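# Wrist pose jumps when one tag of a pair is hidden: filter or re-solve?

**sutero_dev**, 4 June 2021

I'm writing the perception side of a hand-tracking pipeline. Input is head-camera video, output is a 6-DoF pose per wrist, which the retargeting node turns into end-effector goals. Each wrist has a black band with two square tags on top, and there is another smaller tag on the white device below the wrist. Detection is the Likex library, the solver is my own wrapper around a standard PnP call.

The task is folding a sheet of paper at a table. With both upper tags visible the pose is fine. When the forearm rolls and one tag drops out, the estimate flips by a large angle for a few frames and then comes back. On one recording of 3,157 frames I get 24 of these flips, nearly all on the right wrist, at the point where the corner is picked up.

What I do now:

1. Detect all tags in the image.
2. Solve each tag on its own for a full pose.
3. Average the poses belonging to the same wrist.

The left hand holds the paper flat and hardly rolls, the right one pinches the near corner and bends it up: 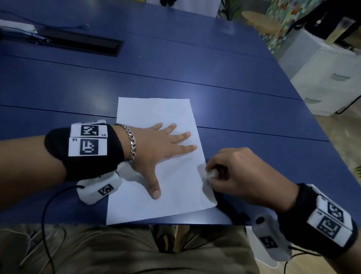

4. Low-pass the result and publish it.

Raising the filter constant hides the flips but adds lag that the planner can't live with. Is there a better filter, or is the averaging wrong?

---

**najjar_tools**

The averaging is wrong. A single small square seen nearly face-on has two pose solutions with almost the same reprojection error. Solve each tag separately and you will sometimes pick the wrong one. Average a right one with a wrong one and you get something that matches neither.

Treat the band as one rigid body:

- Measure where each tag sits relative to a band origin, once, and store it. A calibration clip with the arm turned slowly in front of the camera is enough. Run bundle adjustment over it.
- At run time, collect the corners of every tag detected on that wrist and make one PnP call against the stored model.
- If only one tag is left, ask the solver for both solutions and keep the one closer in rotation to the prediction from the last good frame. Don't just take the lower error.
- Reject the frame if the chosen solution is more than 18 degrees from the prediction. Publish the prediction with a stale flag and let the retargeting node decide.

Only put the lower tag in the same model if the device can't shift relative to the band. If it can, give it its own body with a loose constraint, otherwise you trade flips for a slow bias that is much harder to find.

Check your tag IDs too. If two share a number anywhere on the person, step 3 will merge them without complaint.

```
wrist_right:
 min_tags: 1
 ambiguity: use_prediction
 max_jump_deg: 18
 on_reject: stale
```

---

**trirnov_user7**

Had something similar, turned the exposure down and it got better. Also try bigger tags.

---

**sutero_dev**

Joint solve is in. Same recording, the flips are gone apart from one, and that one comes at start-up when there is no previous frame to predict from. I now wait for two tags before initialising. The lower tag did have play in it, so it has its own body.

Exposure was already short, and I can't change the tag size until the new bands arrive in September. Marking the second reply as accepted.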